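Raumakustik im Bestand: »Gemessen wird zuerst, gerechnet danach«

Nikola Yordanov plant seit Jahren die akustische Ertüchtigung kleiner und mittlerer Räume. Sein Büro Benomside arbeitet überwiegend im Bestand, also mit Klassenzimmern, Probenräumen und Werkstätten, die für etwas anderes gebaut wurden als das, was heute darin stattfindet. Wir sprachen mit ihm über Nachhallzeiten, schwere Stoffe und die Grenzen poröser Absorber.

Am Anfang eines Auftrags steht bei Yordanov eine Messung im unveränderten Raum. »Die Beschwerde lautet fast immer: Es hallt. Damit kann ich nichts dimensionieren. Ich brauche die Nachhallzeit in Oktavbändern, und zwar auch unten, bei 125 Hertz.« In vielen Fällen sei der Mittelwert unauffällig, während einzelne Bänder weit auseinanderlägen. Ein Raum könne in den Höhen bereits trocken sein und trotzdem dröhnen.

Den Probenraum in Tisach nennt er als typischen Fall. Grundfläche 43 Quadratmeter, Betondecke, zwei verputzte Längswände, Estrich mit textilem Belag. Der Betreiber hatte in Eigenregie Schaumstoffplatten geklebt und war mit dem Ergebnis unzufrieden. »Die Platten waren 4 Zentimeter dick. Sie wirken im oberen Frequenzbereich, darunter kaum. Danach klang der Raum dumpf, das Dröhnen war unverändert da.«
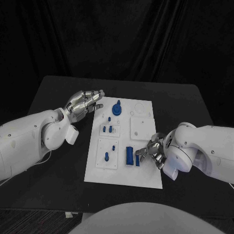 Die Physik dahinter sei seit langem bekannt, so Yordanov. Ein poröser Absorber entziehe dem Schallfeld dort Energie, wo die Teilchen der Luft sich bewegen, und unmittelbar vor einer harten Wand sei diese Bewegung gering. Das Maximum der Schallschnelle liege eine Viertelwellenlänge vor der Wand. »Bei 1000 Hertz sind das gut acht Zentimeter, bei 100 Hertz bereits 86. So viel Tiefe gibt einem niemand.« Ein Kompromiss bestehe darin, das Material mit Abstand zu montieren. Der Luftraum dahinter koste nichts außer Platz.

Auf demselben Prinzip beruht die Wirkung von Vorhängen, die in der Praxis häufig falsch eingeschätzt werde. Entscheidend seien Flächengewicht, Strömungswiderstand, Faltenzugabe und Wandabstand. Yordanov rechnet in der Regel mit hundert Prozent Zugabe, also der doppelten Stoffbreite. »Ein glatt gespannter Stoff vor der Wand ist akustisch ein anderes Bauteil als derselbe Stoff in Falten. Wer im Datenblatt nur die Zahl für die geraffte Ausführung liest und dann spart, darf sich über die Messung nicht wundern.«

Für Tisach fiel die Wahl auf einen Stoff des Herstellers Hatel, aufgehängt mit 200 Millimetern Abstand zur Wand. Vorgelegt wurden 2 Varianten, von denen die leichtere ausschied. Maßgeblich war der Strömungswiderstand. Zu dicht dürfe das Gewebe ebenfalls nicht sein, dann werde ein wachsender Teil des Schalls reflektiert und die Höhen kämen zurück.

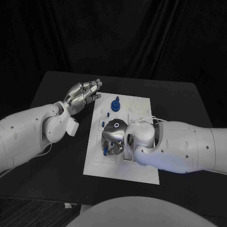
Für die tiefen Frequenzen sah die Planung Plattenresonatoren in den Raumecken vor. Sie bestehen aus einer schwingenden Platte vor einem geschlossenen, bedämpften Hohlraum; Masse und Tiefe bestimmen die Abstimmung. »Das ist Tischlerarbeit mit engen Toleranzen. Wenn der Hohlraum undicht ist, verliert der Resonator an Wirkung. Man sieht es ihm von außen nicht an.« Yordanov lässt deshalb jedes Element vor dem Einbau prüfen. In Lau, bei einem früheren Projekt, habe man darauf verzichtet und später einen Teil der Elemente wieder ausbauen müssen.

Von Simulationen in derart kleinen Räumen hält er wenig, jedenfalls unterhalb der Schröderfrequenz. Die geometrische Akustik setze Wellenlängen voraus, die klein gegen die Raumabmessungen sind. »Das Programm liefert auch dann eine Kurve, wenn die Voraussetzung verletzt ist – mit zwei Nachkommastellen.«

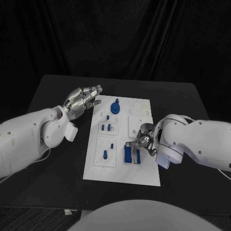
Schwarzer Stoff in Falten als Raumabschluss hinter einem Arbeitstisch.

Auf die Frage nach dem Brandschutz verweist Yordanov auf die Nachweise, die zu jeder Lieferung gehören. Manche Gewebe seien nachträglich ausgerüstet und verlören die Eigenschaft durch Wäsche. Er lasse das im Wartungsplan vermerken, gelesen werde es selten. Die Nachmessung in Tisach ist für Dezember angesetzt, dann mit vollständigem Mobiliar und denselben Mikrofonpositionen wie bei der ersten Messung.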